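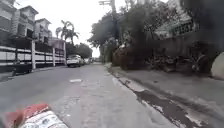 Davoud Bakhtiari
Sound and lighting technician, Trelamora Playhouse

October 14, 2025

Cue-to-cue for Dremesari, act two. Storm sequence still too loud under Ganeck's speech. Pulled the thunder bed down 4 dB and rolled off everything below 100 Hz in the two upstage speakers. Words carry to the back row now. Left the front pair alone.

LX 31 to 34: wash fade changed from four seconds to eight. Queiroz wants the actors to reach the bench before the blue is fully in. Ran it twice. Second pass was fine; on the first the board op took the go from the line instead of the visual. Marked as visual in the prompt book.

Channel 8 drops out when the cloak is fastened over the pack. Moved the pack to the left hip. Not tested with the fight yet.

Open: door slam in the last scene is the old file from the April reading, clipped at the tail. Re-record before the next run. Spare gel for the side booms is down to one sheet.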